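Hosside Allotment Water Readings

Readings from the shared water meters at the Hosside allotments, typed up from paper sheets. Maintained by Naomi Koech. Last updated 2021-10-19.

Contents

readings.csv has 722 rows, one per reading. Columns are plot, meter, date, litres and initials. plots.csv lists the 52 plots and which of the 5 meters each one draws from.

Dates are year first. Litres are whole numbers, as shown on the dial. An empty cell means the sheet was blank or the handwriting could not be read. 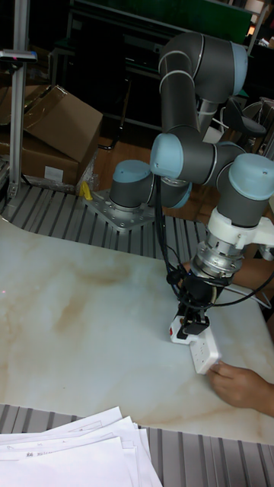 Meter 2 was replaced in August and the new dial started at zero. Readings before and after the change should not be subtracted from each other. Manju Pal checked the typed figures against the sheets and corrected the plot numbers along the Pivport side.

Known problems

Plots that share a tap cannot be told apart. Initials are missing from the earliest sheets.

Use

Free to copy and change. Please credit the Hosside plot holders. Send corrections to Naomi with the plot and date of the row.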